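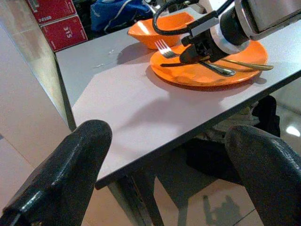 The orange plate and bowl on the gray table, with cutlery.

Home > Kitchen & Table > Reviews > Tableware
Latest | Reviews | Small Appliances | Furniture | Letters
July
By the Tableware Desk

Flisar Dinner Set in Orange: Loud, Sturdy, Slightly Needy

I should say up front that I didn't want orange dishes. I wanted the gray ones, which were out of stock, and then I wanted the white ones, which cost more for reasons the Flisar people keep to themselves. Orange was what remained. It was 19 dollars less than white, and I have been bought for smaller sums.

The set comes as plates and bowls, sold together or not at all. No mugs. If you want mugs you go to the Flisar mug page, where you will find that the orange of the mugs has its own name and, going by the swatches, its own opinion of what orange is. I left the mugs alone.

I've been eating off these for 72 days, mostly at a pale gray table that makes everything on it look like it's waiting for a dentist. Against that, the color works better than I expected. It's a warm, flat, cafeteria sort of orange, and it does something kind for rice, potatoes, cauliflower and the rest of the beige foods that make up my diet. It does nothing for carrots. Tomato soup in the bowl looks like a bowl with no soup in it, and I have twice started eating with more confidence than the temperature deserved.

The plate

It's round and shallow with a raised rim, and the rim is the best thing about it. Peas stay put. Gravy stays put if you carry the plate like an adult. You can also lay a whole handful of cutlery across it on the way from the drawer to the table, fork, knife, spoon and whatever else came up in your fist, and it won't all slide off at the first corner. I do this every night, although the listing suggests I own a tray.

My complaint is the flat part in the middle, which is smaller than the plate's overall size led me to believe. A pork chop fits. A pork chop with company starts climbing the sides. If you're a person who keeps foods apart on principle, look at the Gostgate plates, which are wider and have all the charm of a hubcap.

Knife marks: a few, faint, visible if you tilt the plate under a lamp and go looking for grief. They haven't gotten worse since the first couple of weeks.

The bowl

The bowl has sloping sides, good for salad and cereal and less good for the last of anything. A spoon with a deep round bowl will skate up the slope and leave a puddle behind. A flatter spoon does fine. I own one flatter spoon.

It holds a decent serving of noodles. I ordered from Sitthichai on a Sunday, tipped the large curry into it, and had enough left in the carton to feel virtuous about lunch. The curry did not stain it. Turmeric has ruined better dishes than these, so full marks there, with the caveat that a yellow stain on an orange bowl would have to work pretty hard to get noticed.

Washing and stacking

Top rack or bottom rack, it seems to make no difference. The plates drain well. The bowls hold a teaspoon of water in the foot ring and save it for your sock.

Stacked, the plates are quiet and well behaved. The bowls nest so tightly that getting one out takes both hands, and the bottom one comes along for the first few inches before it loses interest. I now keep a folded paper napkin between them, like a museum.

What it goes with

My cutlery is a collection in the sense that it was collected. There are silver forks and spoons, a black-handled knife, and some gold-colored pieces from a phase I had. Silver looks fine with the orange. The black handle looks very good, a bit like Halloween but in a restrained neighborhood. Gold looks like an airline that went under. If your whole drawer is gold, buy the set in gray when they have it again, or buy new forks, whichever hurts less.

Versus the other one

Before this I had the Plullside everyday set, which is lighter, cheaper, and chips if you speak sharply to it. I lost 14 pieces over its lifetime. The Flisar has so far been knocked against the faucet, dropped from low height onto a rug, and used as a lid, and it's all still here. The plate is heavier, 330 grams on my kitchen scale with a blob of dried egg included, and you do notice that with a full stack in your arms.

Would I buy it again

In gray, yes. In orange, also yes, but I'd grumble first. The rim is right, the color has grown on me, and crumbs on the table bother me less now that there's something brighter to look at.

Take off a point for the nesting bowls and half a point for the spoon business. Four out of five is what the form will let me enter, so four out of five.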